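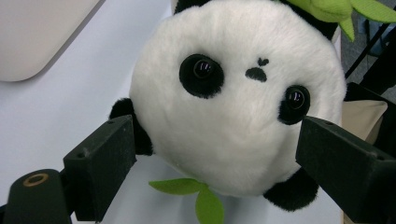 2 min read

Household > Laundry > Toys and soft things

How do I wash a plush panda that says "surface wash only"?
Asked by Iida Ahonen, February

My daughter's panda is white, or was sold to us as white. It has been to daycare, the dentist and under the car seat. It also has felt leaves, which I assume will die if I look at them wrong. The tag says surface wash only. Has anyone ignored the tag and lived?

Riaan Potgieter
869 helpful votes

I've ignored it plenty. Pillowcase, knot the end, cold water, delicate cycle, half the soap you think you need. Do not use the dryer. I melted the fur on a polar bear that way and he has had the texture of a doormat ever since. Felt is the risky part: it can shrink, and green felt can bleed onto white fur. Dab a leaf with a wet white cloth first. If the cloth comes up green, stick to a sponge and a drop of dish soap, and work around the leaves.

Air drying takes two days if the thing is stuffed solid. Squeeze it in a towel, turn it when you walk past, and brush the fur with an old toothbrush while it's still damp -- otherwise it dries in clumps.

grorau141

just buy a second one and swap them

Iida Ahonen

Tried that. She sniffed it and handed it back. The cloth came up green, so sponge it is.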